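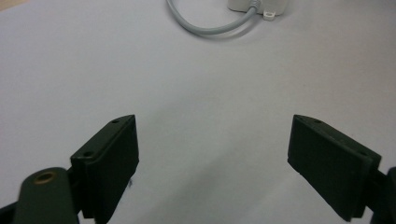 Most of the trouble people have with extension cords and power strips starts with where they put them. A strip shoved behind a dresser gets dusty and hot, and you can't see when a plug has worked halfway out. Pick a spot you can reach without moving furniture. When you go through your strips to check them, clear off a table first and do it there. A pale gray or nearly white top like this one is good for the job, as dark crumbs of old cord insulation show up on it right away. A bare floor will do if you sweep it.

Unplug the strip from the wall before you start. Run the cord through your fingers from one end to the other and feel for flat spots, nicks and stiff places. Bend it gently where it enters the strip and where it enters the plug. If you see bare wire or the outer jacket has pulled back, throw the strip out. Do not wrap it in tape and put it back into use.

Look into each outlet with a flashlight. Brown or black marks mean something has been arcing in there, and the strip is finished. Dust can be brushed out with a dry paintbrush. Never spray cleaner on a strip. Wipe the case with a cloth that is barely damp and let it dry overnight.

Push a plug into every outlet in turn. It should go in with a firm push and stay when you let go. A plug that sags or falls out is making poor contact, and poor contact makes heat.
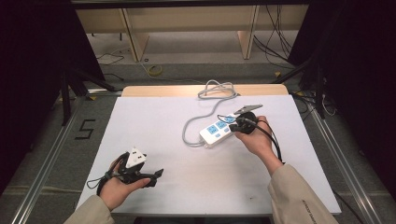 Pull on the body of the plug, never on the cord. If a plug is hard to get out, hold the strip down with your other hand and work it straight back without twisting.

Write the room on a piece of masking tape and stick it to the underside of the strip, with the month you checked it. I check ours in April and again in October, when the heavier lamps come out. We have 6 in the house and it takes me one evening.

Space heaters, toaster ovens and hair dryers go straight into the wall. The same goes for window air conditioners and anything else that draws a lot of power. Do not plug one strip into another, even for an afternoon.

Store spare cords in loose coils as wide as a dinner plate, tied with a strip of cloth. Winding them tightly around your elbow puts a twist in the wire that stays there. Hang the coils on a wide peg in a dry closet. A nail will put a kink in them over time.

Next page: getting candle wax out of a tablecloth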